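Robot Cell Operator, Desktop Disassembly (day shift)
Fandcombe Electronics Recovery, Dalgleish site
Reports to: Ha-neul Yeom, Process Lead
Posted: Dec 19, 2019
Reference: 618

Fandcombe takes in retired desktop computers from offices and schools, removes the parts that can be resold, and sends the rest for material recovery. Until this August all parts were pulled by hand at the benches. The Dalgleish site now runs 3 robot cells alongside those benches, and we are hiring operators for them.

The job has changed and applicants should know how. A bench technician used to take one computer from intake to empty case. An operator now prepares the case, loads it, watches the cell work through the steps it can do, clears faults, and finishes the steps it can't. There is less lifting of small parts and less repeated finger work. There is more standing, more screen time, and more logging. Some technicians liked the old work better and have stayed at the benches, where pay is on the same scale.

Before a case goes into a cell, the operator opens it, removes the side panel, lays the tower flat with the interior facing up, and checks for loose screws, swollen capacitors and cables crossing the memory slots. Models vary a lot. Latches, drive cages and cable routing differ even within one manufacturer's line, and the cell's recipe has to match.

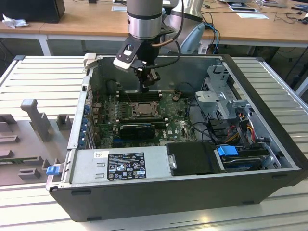

Recipes are kept in Fullon, our in-house job software. When a case has no recipe, the operator sends it to the benches or, after training, teaches a new one. Teaching means moving the arm by pendant at low speed, saving approach points, and setting grip force for each part. A second trained person signs off every new recipe before it runs at full speed.

Duties
Prepare and load cases; unload and sort parts.
Respond to stops, find the cause, and record it in Fullon using the correct fault code.
Free stuck parts by hand with the cell locked out.
Check gripper fingers and camera lenses at the start of each shift.
Test recovered memory and drives on the Fadach test rack.
Work one shift in five at the hand benches. All operators do this.

Required
One year of computer repair, electronics assembly, or similar work.
Ability to lift 34 pounds and stand for most of a shift.
Comfort with written procedures and lockout rules.

Helpful
Any robot or CNC experience. Programming is not needed.

Hours are 40 per week, Monday through Friday. Training is paid and takes six weeks, the first two at the benches. Current Dalgleish bench staff may apply and keep their seniority; those who try the role may return to the benches within 90 days.

To apply, send a resume and a short note on a repair or fault you traced yourself to Ha-neul Yeom at the Dalgleish office, quoting the reference number. Interviews include a one-hour paid practical at a bench.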